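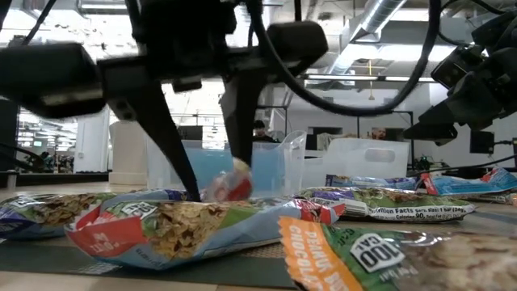

Lindix Tura 2 – Portable Recorder for Live Sets

The Tura 2 is a two-channel field recorder built for taping concerts from the floor, the balcony or the mixing desk. It replaces the original Tura and uses the same mounting thread and battery door.

Share 5

Inputs are a pair of combo jacks on the base and a stereo mini jack on the left side. Each combo jack takes a microphone or a line feed, selected in the menu. Phantom power is switched per channel. The built-in microphones are disabled when either combo jack is in use.

A second, lower-level safety track is written alongside the main one. If the main track clips when the drums come in, the safety track can be swapped in during editing. Both files carry the same time stamp. Safety recording is not available in MP3 mode.

The limiter is off by default. For loud rooms Lindix recommends leaving it off and setting the gain during the support act – the level display holds its peak reading until cleared.

Files are split without a gap when they reach the card's size limit. Track marks can be added with the side button while recording and are kept in WAV files only.

Power is from the internal battery or USB. The battery is rated at 3,000 mAh and is user replaceable. Recording continues if the USB supply is removed.

Supplied with foam windscreen, USB cable and wrist strap. The Sjögren clamp and the Drultell fur windscreen are sold separately. Memory card not included.

Orders placed before noon on Wednesday ship the same week.

1,335 views
2 comments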